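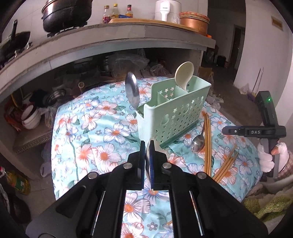 Can a robot do my chores yet? Your questions

I get a lot of mail about this, so I've put my usual answers on one page. I'm a chore nerd with opinions, not an engineer!

Can a machine put the silverware away?

Sort of. Spoons go pretty well (big round end, easy to grab). Chopsticks are another story. They're thin, they roll, they lie right up against each other, and picking up one without its neighbor is hard even for my kids.

What about patterned tablecloths?

Funny you ask, I got 4 emails on this in June. A busy flower print gives the software a lot more to sort through than a plain white table does. My friend Octavian Ghiță, who works on the Tiro arm, says he'd still choose flowers, as homes are full of them.

How much practice does it take?

More than you'd think. Octavian's crew logged 1544 tries at filling one cutlery holder, and 252 of those were chopsticks only. I lost patience with mine after one dinner party.
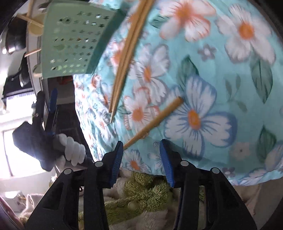 So should I buy one?

I wouldn't, not for the kitchen. Get a decent dishwasher and keep sorting by hand for now. If you just want floors done, go ahead, those work fine (I love mine).

Can I send you a question?

Please do! Ashley Mapplebeck reads the inbox with me and we answer most evenings after 8.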